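Tsao Household Resource Office
Home Energy Tips: Laundry and Kitchen
Revised May 2026

This page is intended for residents who receive a monthly electric bill and wish to lower it without buying new appliances. It was prepared by Dinesh Nair and reviewed by Nithin Nadar. Renters should check their lease before changing any setting on equipment supplied by the landlord.

Reading the bill

Find the line marked "usage" and compare it with the same month of the previous year. Comparing one month with the next is less useful, as weather and the length of the billing period both change. Households that used more than 300 kilowatt-hours in February outside of heating should begin with the laundry and the refrigerator.

If the bill shows two rates, the account is on a time-of-use plan. The higher rate applies during the hours printed on the back of the bill. Residents who are unsure which plan they have may ask for it by name when calling their supplier.

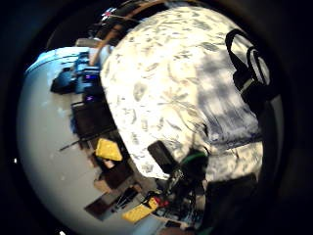

Laundry is the easiest task to move to the lower-rate hours. Sort by fabric weight before sorting by color, so that thin items do not stay in the dryer waiting for towels and jeans. Large pieces should be washed with only a few small ones, which otherwise become trapped in the folds. White cloth with a printed pattern, such as the gray and slate-blue leaf design shown, should be washed in cold water where the care label allows and kept apart from new dark clothing. Clean the lint screen after every load. Once a year, disconnect the dryer and clear the vent duct from both ends; gas dryers should be left to a licensed technician.

Use the moisture sensor setting if the dryer has one. On older machines with a dial only, set the time short and add to it as needed. A rack placed in a room with an open window will dry most shirts overnight.

Refrigerator and freezer

Set the refrigerator to 37 degrees Fahrenheit and the freezer to 0. Place an appliance thermometer in a glass of water on the middle shelf and read it the next morning. Leave a gap behind the cabinet as directed in the owner's manual, and vacuum the coils if they can be reached. A second refrigerator kept in the garage for occasional use should be emptied, unplugged and propped open when it is not needed.

Cooking

Match the pan to the burner and use a lid when bringing water to a boil. A toaster oven is suited to small portions. Most casseroles may go into the oven before it is fully heated, but bread and pastry may not. Do not line the oven floor with foil.
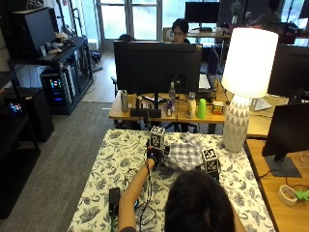 Checkered cloth on a tablecloth with a floral and leaf print.

Table and kitchen cloths

Cloths used only for drying clean dishes can be hung up and used again. Any cloth that has touched raw meat goes directly into the wash. Shake crumbs from tablecloths outdoors and treat spots by hand, so that a full wash is run only when the cloth requires it. Smooth tablecloths while slightly damp and hang them over a wide rail to reduce ironing.

Keeping a record

Write the meter reading on the same date each month, in a notebook kept near the meter. Include any visitors, repairs or new appliances. Bring the notebook to the office if a bill appears to be wrong.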